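Gripper trials: frequently asked questions

Is a five-finger hand better than a two-jaw gripper?
For bottles, I doubt it. We ran the Gurnell hands against a plain Nolte jaw, 30 picks each, and the jaw was easier to set up. The hands look better in a brochure.

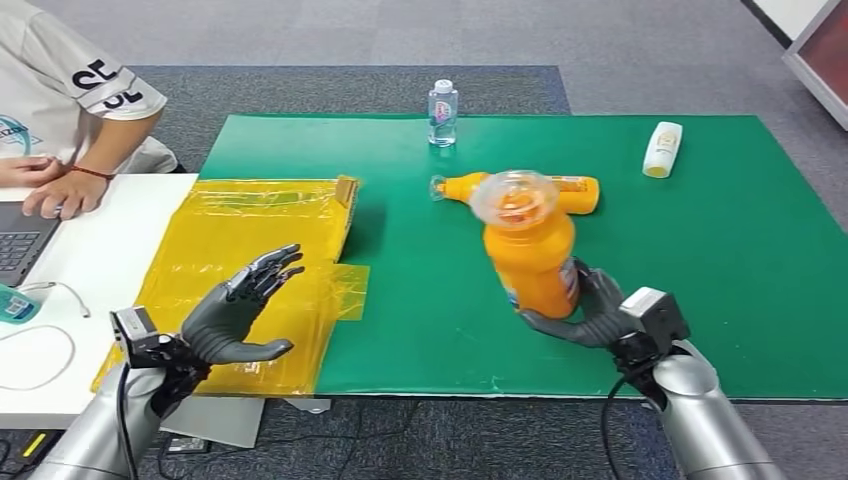 Right hand holding a bottle, left hand open.

Why bottles?
They roll, and vendors like to demo with boxes. A hand that copes with a cube proves very little.

Does the wrist camera help?
Sometimes. Close up, the fingers and forearm take a large share of the view, and clear caps are hard on any camera. Ask Indstead for raw footage before you believe the success rate – we did, and we're still waiting.
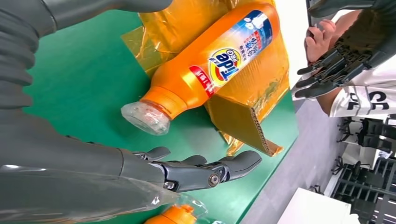 Anneliese Mühlbauer thinks we are too hard on wrist cameras and would keep one on each arm, with a fixed one overhead.

Is 3000 cycles a fair life test?
It's the number on the data sheet. Our count stands at 1745, so ask again in November.

Comments (2)

kisthorpe_fan: Which jaw pads did you use on the Nolte?

Dell R.: Same wait with Indstead here. Still no footage.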